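Dekura Opens Its Workshop to Visitors for a Day of Laundry Handling Demonstrations

September 21, 2018

Dekura, a developer of automated handling equipment for laundries and textile sorting plants, opened its workshop to the public on Friday. Over the day, 200 visitors came through the building, among them laundry managers, engineering students and families from the surrounding streets.

The open day was the first the company has held since moving into its present building. Visitors were admitted in groups of 16, and each group spent 70 minutes on site. The tour started in the machine shop, where gripper parts are made and assembled, and went on to the test area, where staff were working with clothes and household textiles.

Dekura's main project is called Petek. Its aim is a robot that can take single garments out of a mixed pile and pass them on for sorting or folding. Most commercial laundries still do this step by hand. Sheets and towels of one size can be fed to a machine fairly easily, but mixed clothing is harder to deal with. A sleeve may be caught under another item, and a knitted garment stretches when it is pulled.

To collect material for Petek, Dekura's staff use a hand-held version of the gripper that will later be mounted on the robot. The operator holds the tool, closes the jaws on a piece of fabric and lifts it out. A camera on the tool records each attempt, and the recordings are used to train the control software. The company has 1039 recorded sessions in its Petek library so far.

"People expect to see a big arm behind a fence," said Thoa Tô, who leads the Petek project. "Much of our week is spent with a hand tool and a heap of clothes. We wanted visitors to see that part too, and to ask why we do it that way."

At the test area, each group watched staff work through a heap of clothing with the hand-held gripper. Light fabrics, knitted garments and patterned cloth were mixed together. The round finger pads close from both sides, and the fabric gathers in folds between the jaws.

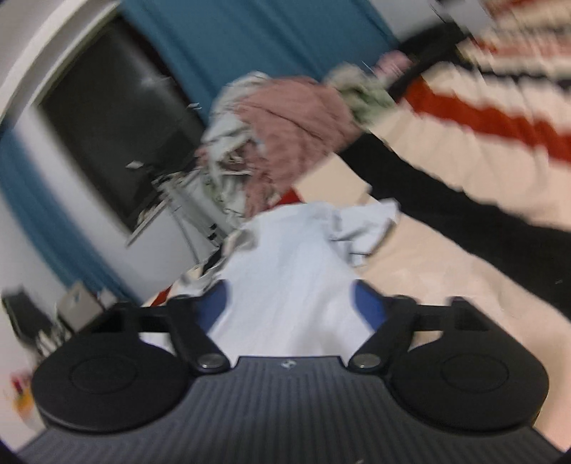

Visitors Try the Gripper

After the demonstration, visitors could use the tool themselves. Children under 12 took part with an adult. Staff gave a short introduction to the grip and then let people choose their own items from a practice pile. Socks were the most requested item and caused the most trouble, as two or three often came up together.

Several laundry managers brought textiles from their own plants, including fitted sheets, kitchen aprons and work trousers with metal buttons. Dekura's staff tried these items with the visitors and made notes on how each one behaved. The company will repeat the tests with the same textiles in October.

Zekitz, a laundry operator that serves hotels and care homes, sent a group from its sorting department. Zekitz has agreed to host the first trial of the Petek robot on one of its lines. The trial will cover the sorting of residents' personal clothing, which arrives at the plant in mixed bags.

"Our sorters know in a second which corner to pull," said Rok Jurić, operations manager at Zekitz. "I was interested in how much of that can be recorded. We also had questions about buttons and zippers, and we got straight answers, including on what the gripper can't do yet."

Questions from the afternoon groups dealt mostly with cost, cleaning and the effect on jobs. Tô told visitors that no price has been set for the robot and that the finger pads can be taken off and washed. On jobs, she said the trial at Zekitz is planned with the present sorting team on the line, and that the team will decide which items go to the robot.

Further Visits

Dekura will offer guided visits for schools and trade groups from October. Visits take place on weekday mornings and include the machine shop and the test area. Groups may bring their own textiles, which should be clean and dry. There is no charge, but places must be booked in advance through the company's front office.

About Dekura

Dekura designs and builds grippers and handling equipment for soft materials. Its products include the Gasis feeding unit for flat linen. The Petek project started as an extension of the work on Gasis and now has its own team.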